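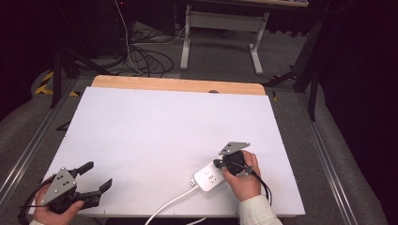 Filed under: Growing & Horticulture / Course Texts / Seed

Chapter 10
Seed Size and Seed Weight

Seed is sold by weight or by count, and growers have to move between the two. A packet marked in grams does not tell you how many plants it can produce. To find that out you need one more number, the thousand-seed weight, which is the weight in grams of 1000 seeds from the lot in hand. This chapter covers how to measure it, how to use it when planning a sowing, and why it changes from one lot to the next.

Differences between crops are large. In the Clarosstead trials, 1000 seeds of the radish Foley weighed 10 grams, while 1000 seeds of the sunflower Kiltero weighed 58 grams. An equal weight of each would sow very different lengths of row. Differences within a variety are smaller but still matter. Seed from a dry summer is often lighter than seed from a mild one, and seed from the tip of a flower spike may be lighter than seed from its base. For this reason a figure printed in a catalog is only a guide. Weigh the lot you plan to sow.

10.1 Drawing the sample

A result is only as good as the sample it came from. Small seeds and chaff settle toward the bottom of a sack during transport, so a handful from the top will usually weigh too much. Take small amounts from several depths, put them together, and mix them well before reducing the sample to the size you need. 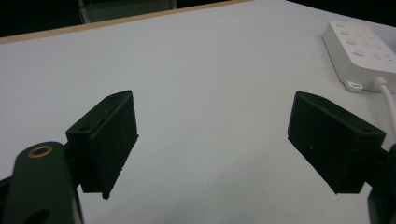 Next, the sample has to be cleaned by hand. Remove stones, bits of stem, broken seed and the seed of other species, but leave small or shriveled whole seeds in place, as they belong to the lot. Dark seed shows up best against a light background, and a plain white tabletop like the one shown is suitable for radish or onion. For pale seed such as cucumber, lay a sheet of dark paper over the table first. Keep the work away from fans and open doors.

10.2 Counting and weighing

Count the seeds in small groups and weigh each group on its own. If one group is well out of line with the others, count it again before recording it. At the Clullham seed station, lots are held at 18 degrees Celsius before weighing, and the moisture content is written beside each result. Moist seed weighs more than dry seed, and two lots can be compared fairly only when their moisture is close.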